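Plasance Wallpaper Gallery: Gray Damask in Small Spaces

Text by Intan Purba. Paper hanging notes by Boonsong Boonchu.

This page of the gallery covers banded damask on short walls. Most wallpaper is sold with a full-height room in mind, and the sample books show it behind a sofa or at the head of a bed. We get a lot of questions about smaller jobs: alcoves, the backs of shelves, closets, the three sides of a nook or a table booth. A banded paper behaves differently there, so the notes below come first and the picture follows them.

Our gallery started in October with 41 papers from the back room at Plasance. It is sorted by pattern, then by ground color. Grays are in the second group, after the whites and creams.

About the pattern

Damask motifs were woven before they were printed, and the printed versions still tend to keep the mirrored leaf and scroll shapes. In an all-over damask the motifs fill the sheet. In a banded damask they are kept to strips with plain ground in between. On a full wall the bands usually run up and down. Hung sideways, they run across, and a low wall will look wider.

Dark gray on light gray is the easiest combination to live with. It takes a yellow or an orange next to it without trouble. A warm tabletop, in cream or tan, keeps the gray from looking cold.

Hanging it around corners

The bands have to meet at the corners. Measure from the bottom edge on each wall and mark the height of the lowest band in pencil before any paste goes on. If the floor or tabletop is out of level, follow a level line and trim the bottom.

Hang the back wall first. Let the paper turn each corner by half an inch, then overlap it with the side piece and cut through both layers with a new blade. Peel out the waste strips and press the seam flat with a roller. Change the blade after every corner. Boonsong goes through a box of 50 on a small house and says he would sooner buy another box than tear a seam.

For three short sides you can often cut all the pieces from one roll, but check the repeat. A wide repeat wastes more than you expect on short lengths. Buy the second roll if there is any doubt, and check that the batch numbers match.

Corner trim is a matter of taste. Thin strips in light gray hide a poor seam and go well with this ground. Wood trim looks heavy in a small space unless the rest of the furniture is wood too.

Choosing the surface underneath

A table or shelf surrounded by patterned paper is better with a quiet top. A mottled top works because it has no lines in it to fight with the bands. Strong wood grain, checks and stripes are harder. Lay a piece of the paper flat on the top and look at the two together in daylight and again in the evening with the lamp on.

Wipe the top with a folded cloth that is damp and well wrung out. Keep the cloth away from the bottom inch of the wallpaper, where water gets behind the edge. If the paper is not sold as washable, dust it with a dry brush and leave it at that.

In the gallery

Gray damask, bands running across. Light gray paper with three bands of dark gray motifs on the back wall, and the same paper on both side walls. Light gray metal along the corners.

The work surface is mottled in cream, tan and light orange. The small yellow piece held between the two grippers, like a folded sponge or cloth, is the brightest color against it. 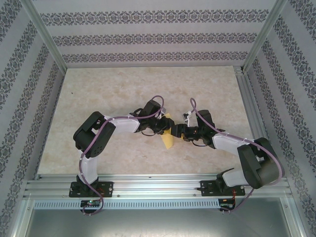

Samples

Cut samples of the gray damasks are in the second drawer at the Plasance counter. Ask for the banded sheet by name, as the all-over version is kept in the same folder. Samples can be taken home overnight.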